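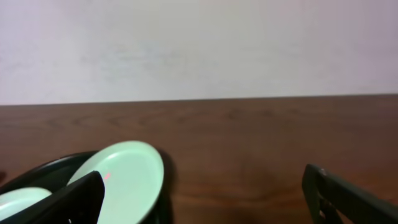
담당자님, 안녕하세요. 중간보고가 좀 길어졌습니다. 양식에 맞춰 쓰려다가 자꾸 딱딱해져서 그냥 평소 말투로 적을게요. 숫자는 맨 아래에 따로 모아 두었습니다.

먼저 공유식탁 방 이야기부터요. 지난 12월 보고 때는 벽 색도 못 정하고 있었는데, 결국 아무 장식 없는 밝은 색으로 갔습니다. 액자를 걸자는 의견도 있었지만 저는 지금이 훨씬 좋아요! 식탁은 붉은 기가 도는 갈색 나무 상판이고 나뭇결이 은근하게 보입니다. 그릇을 올려놓으면 색이 참 잘 살아요. 특히 연한 민트색 둥근 접시가 이 식탁이랑 정말 잘 어울려서, 다음에 접시를 더 살 때도 이 색으로 맞추고 싶습니다.

그릇 쪽은 생각보다 손이 많이 갔습니다. 원래는 Plekton에서 접시와 공기를 한꺼번에 받기로 했는데 공기 납품이 밀려서, 접시만 먼저 받고 공기는 Indeneo로 돌렸어요(단가 차이는 소모품비 안에서 해결했습니다). 식사 뒤에 그릇을 치우는 방식도 바꿨습니다. 전에는 다들 싱크대로 들고 가느라 통로가 꽉 막혔거든요. 이제는 식탁 위에 어두운색 용기를 두고, 다 쓴 접시는 거기에 세워서 모읍니다. 눕혀 쌓을 때보다 꺼내기가 편하고 접시끼리 긁히는 소리도 덜 나요. 다만 큰 접시는 용기 위로 꽤 높이 올라오는 편이라, 좀 더 깊은 걸로 바꿀지 고민 중입니다. 혹시 다른 지원 단체에서 써 보고 괜찮았던 제품이 있으면 알려 주세요.

Inmaculada Calvo 선생님의 상차림 수업은 2회 마쳤습니다. 첫 회는 그릇 고르기, 둘째 회는 치우기와 정리였는데 의외로 둘째 회 반응이 더 뜨거웠어요. 끝나고도 다들 안 가고 찬장 앞에서 어디에 뭘 넣을지 한참 얘기했습니다. 그때 나온 의견대로 자주 쓰는 접시는 허리 높이 칸으로 내렸습니다.

아쉬운 점도 적어 둘게요. 저녁 모임은 아직 자리가 남습니다. 낮 시간에 비해 홍보가 약했던 것 같아서 다음 달에는 안내문을 동네 게시판에도 붙이려고요. 그리고 찬장 문 하나가 잘 안 닫혀서 Peñalver에 수리를 맡겼는데 아직 방문 날짜를 못 받았습니다.

숫자 정리
누적 이용: 1021명
남은 수업: 6회
안내문 인쇄: 900장(Ivix에 주문, 수령 완료)

예산 항목을 옮길 일은 지금으로서는 없습니다. 깊은 용기를 사게 되면 소모품비에서 쓰고 영수증은 다음 보고에 붙이겠습니다. 남은 수업 일정표도 확정되는 대로 메일로 보내 드릴게요. 시간 되시면 한번 밥 드시러 오세요!

2022-02-15
공유식탁 운영 담당 드림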